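Arkanura hand trial, Turnivness: pre-run inspection checklist with comments

Inspected by: Marisol Giraldo
Second reader: Anikó Jakab
Date: 26/01/2018
Under test: five-fingered hands, left and right, on the two-arm rig. To be compared with the Zollham two-jaw grippers.
Task: move molded shells between shelf and bin.

Marks used: OK, OK with comment, HOLD. A HOLD stops the run until I or Anikó clear it in writing. Verbal clearances don't count, including mine.

1. Emergency stop

OK. Pressed with arms moving at low speed, both stopped. Pressed again from the far side of the rig, same result. The Zollham setup got this same test in April and it stays in the list no matter how many times it has passed.

2. Payload and speed limits

OK with comment. Speed is capped at 40 percent of what the controller allows. The seller's sheet says the hands can do the task at full speed. The sheet also says "human-like dexterity," and I have no test for that.

3. Wrist joints and fasteners

OK with comment. Visible screws checked with a driver, left then right. One on the left forearm took 9 degrees before it seated. Not alarming, but it was supposed to be torqued at delivery, so I now assume none of them were. Recheck after every session.

4. Forearm cables

HOLD, then cleared. The thin black cable on the left forearm stands out in a loop. A loop is fine until the arm goes past a shelf edge and the loop finds it. Anikó wants slack for wrist rotation and she has a point. We agreed on a slow sweep along the full shelf with one person watching the cable and nothing else. It didn't touch. Cleared for this shelf height only.

5. Clamp on right forearm

OK with comment. Tight by hand. The knob sticks up, and I don't like things that stick up on a moving arm. Bozsik makes a flush version. Ask for a price.

6. Reach and approach at the yellow shelf

OK with comment. Both hands can come up over the front edge without hitting the raised lip. My concern is the thumbs. They point in toward each other and take up space the two-jaw gripper never needed, and the trays are set close together. A planner that treats the hand as a neat box will clip a neighbor sooner or later. Trays also vary in how they sit, some nearly upright and some close to flat, so one approach angle won't do for the row. Run single-hand approaches first.

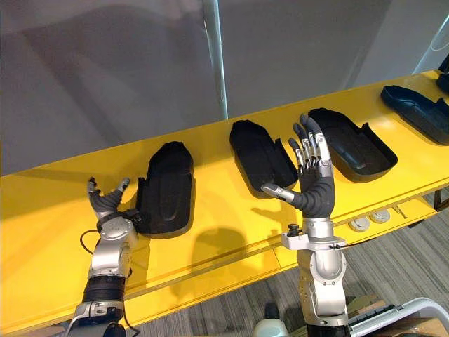

7. Glass wall behind the shelf

HOLD. Reflections again. The depth camera put surfaces behind the glass in two of our checks, and the path planner believed it. The supplier's answer was to "train around it." My answer is a matte sheet on the glass, or a fixed keep-out plane in the controller, before either hand goes to the back of the shelf.

8. Gloves

OK with comment. Black gloves on both hands for the bin runs. Check the fingers for twisting and the cuffs for creep before each set. The seller says gloves make no difference to grip force readings. I'd like to see that on our own log before I repeat it to anyone.

9. Grip on shells

OK with comment. In the first set with gloves the left hand completed 17 picks out of 44 attempts. I was told this is a tuning matter. It may be. The Zollham gripper needed tuning too, and we still wrote its first numbers down. Log every attempt, including the ones where somebody says "that one doesn't count."

A hand closed on a shell also tells you very little. What we want to know is whether it stays put through the turn and the lowering, so a pick is only a pick when the shell is down where it belongs. With the larger shells, watch which way the wide end is pointing. Held tilted up and out, it gets close to the shelving, and the arm model has no idea the shell is there unless someone has entered it.
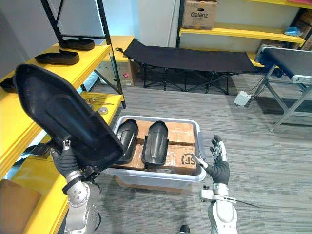
I have asked for the shell outline to be added to the collision model and won't sign for faster runs until it is.

10. Floor and walkways

OK with comment. Power strip and cables to be kept outside the working radius. Mark the radius with tape on the carpet. Tape from the last trial has mostly lifted.

11. Open items

Item 7, HOLD, Anikó.
Item 5, flush clamp price, Marisol.
Item 9, shell outline in the collision model, then a repeat set at the same speed.

Comment from A. Jakab: I agree with the holds. I don't fully agree on item 9. The two-jaw gripper was tested bare, on smaller parts, and comparing first sets is unfair to the hands. Suggest we rerun the Zollham with these shells.

Reply, M.G.: Fine. Same shells, same speed, same log sheet.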